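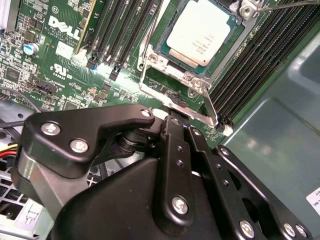 I started Sukuso because I was fed up with watching perfectly good office computers go in the skip. I was working in the accounts office of a firm that replaced every desktop on a timetable, whether the old ones were poorly or not, and one January I asked if I could have a few instead of letting them go for scrap. They said yes (I think they were glad of the space) and I took them home in the back of a hatchback with a duvet wrapped round them. I'd never had the side off a computer in my life. If you haven't either, what you find is a green motherboard, quite often with the maker's name printed on it in white, DELL or whoever it happens to be, and a lot less mystery than you were expecting. I got the first one going at the kitchen table, gave it to the family next door, and I've been at it ever since!

So that's us. We take in unwanted computers from businesses, wipe them, mend them, and sell them on cheaply or give them to people who need one. We've passed on 4,000 machines so far, to schools, community centres, foster families, a choir, two allotment societies and a great many people who just wanted to fill in a form without queuing at the library.

The name doesn't mean anything, I'm afraid. I wanted something short that I could spell down the phone, and then spent the next few years spelling it down the phone. People do ask.

We're in the old Daltelel building, round the back, through the blue door with the bell that you have to press twice. Daltelel made telephone exchanges there for donkey's years and you can still see the name in the brickwork if you stand by the bus stop. It's cold in winter and very hot in July, and the goods lift has its moods, but we've got 800 square metres and a proper loading bay and I wouldn't swap it. The front half is the shop. Behind that is the workshop, then the store, then a kitchen with the good biscuits in the tin marked screws.

What do we sell? Desktops and laptops mostly, plus screens, keyboards, and cables of every kind ever made. A basic desktop with a screen, keyboard and mouse is £90 and it comes with a year's guarantee, which just means you bring it back and we sort it out. The bigger workstations cost more, up to £225 for the ones people want for video or music or drawing house extensions. If you get certain benefits, or you've been sent to us by a school or a support worker, there's a lower price, and sometimes no price at all. Just ask at the counter. You won't have to explain yourself in front of a queue, we've got a side room with a sofa for that.

I should say something about data, as it's the first thing every business wants to know. Every drive that comes through the door is logged and locked away the same day, then wiped using a program called Sultix, and you get a certificate for each one. If a drive won't wipe, we shred it. I'm a bit of a bore on this subject and I make no apology. We've turned down donations when people wanted us to skip a step and have it done by teatime.

Then there's Kudo, our Saturday-style club that has never once been held at a weekend (long story, to do with the heating). It runs after school in term time, from 4.30pm, for anyone between eleven and eighteen. They take things apart, put most of them back together, and at the end of the course they keep the computer they've built. It's free and there's soup. Some of the keenest ones come back in the holidays for paid work in the store, and one of them now runs our whole repair bench, far better than I ever did.

We don't make a fortune. What comes in goes on wages, rent, van repairs and the shredder, and anything left over pays for Kudo. I still do the books myself, which is the one bit of my old job I kept, and I still love it, sad as that may sound.

If you've got computers to give us, ring the shop before you bring them, as we can't always take very old ones and I'd hate you to have a wasted trip. We collect for nothing if you've got ten or more. Printers, sorry, no. We tried printers for a while and it nearly finished us off.

And if you're only after a cable, come in anyway. We'll have it somewhere.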